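Setting the default page size, Gralance Writer

1. Close all open documents. Save first.
2. Go to Tools > Defaults > Page. Pick A4, not Letter.
3. Click Apply to template. Old files wont change. 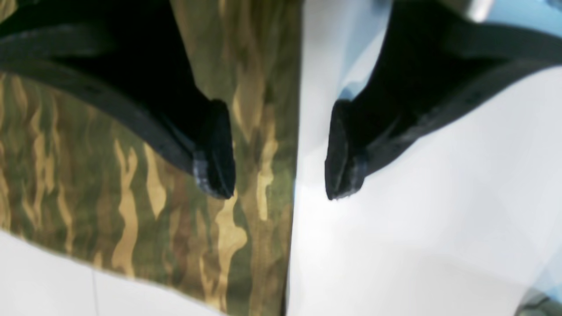 Fig. 2. Fingertips nearly touching.

Note: custom sizes go in the Zimmont list, max 20 entries. Anything past that gets dropped, no warning.

4. Restart. Check the ruler matches the new width.

Caution: don't edit the template while its open in another window. Margins get scrambled.
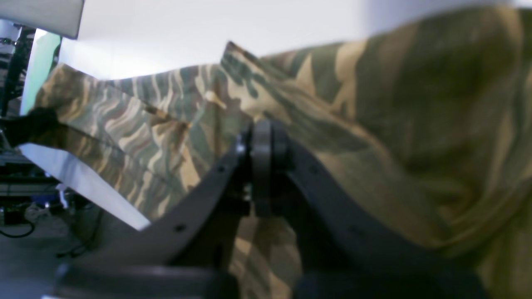
Yaroslav Sydorenko: Step 3 is greyed out for me untill I unlock the template under File > Properties. Could you add that?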